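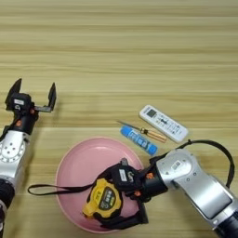

Chapter 7
Release Scheduling and Channel Allocation in Consumer Electronics

7.1 The launch window

A launch window is the period between the first public announcement of a device and the point at which any buyer can obtain one without waiting. The window has two fixed ends and a variable middle. Manufacturers control the first end. The second depends on component supply, freight, and the behavior of the retail channel, and it is often known only after it has passed.

This chapter treats the window as a scheduling problem. Chapter 6 dealt with demand estimates, and the reader should be able to produce a weekly demand curve before going on. Pricing is held constant until Section 7.5.

Three terms are used throughout. Allocation is the number of units assigned to a channel before sales open. Sell-in is the number shipped to that channel. Sell-through is the number that reaches end customers. Early press reports tend to quote sell-in as if it were sell-through - a confusion that matters most in the first two weeks, when the gap between them is widest.

7.2 A worked case: the Ekar handheld

The Ekar was a seven-inch reading tablet sold by Camenzind through its own site and through one retail partner, Zedport. The first production run was small, and the split between the two channels was set before any orders had been taken. The trade notice below opened the window. 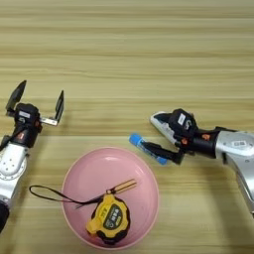
VELLTHORPE, Sep 22, 2020

Camenzind will open orders for the Ekar tablet at noon today on its own site. Zedport stores will carry the device from the following morning, with a limit of one per customer. The company has set aside 872 units for the first day. "We would sooner ship a small number on time than a large number late," said Rhona Haldane, head of channel planning. A second run is scheduled, and orders placed after the first allocation is used up will be filled in the sequence received.

The notice gives a single figure for both channels. Internal planning sheets, released later to the authors, show that 500 units were held for the site and the remaining 372 went to Zedport. By the close of the first day the site had taken 447 orders. Zedport reported sell-through of about 200 in the same trading period, measured from its own opening.

Two points follow. First, neither channel exhausted its allocation, so the queue rule in the last sentence of the notice did not come into effect. Second, the site used a much larger share of its allocation than the stores did. Tímea Erdős, who prepared the planning sheets, had proposed in July that unsold store units be returned to the site pool after 48 hours. The proposal was not adopted - transfer costs were charged to the channel giving up the stock, and Zedport had no reason to agree.

7.3 Fixed and floating allocation

Under fixed allocation, each channel keeps its units until they are sold or the window closes. Under floating allocation, a portion of the stock is held in a central reserve and released on a trigger, usually a threshold rate of sell-through. The Ekar launch used fixed allocation. Section 7.4 derives the reserve size that minimizes expected waiting time when the two demand curves are independent, and then relaxes that assumption.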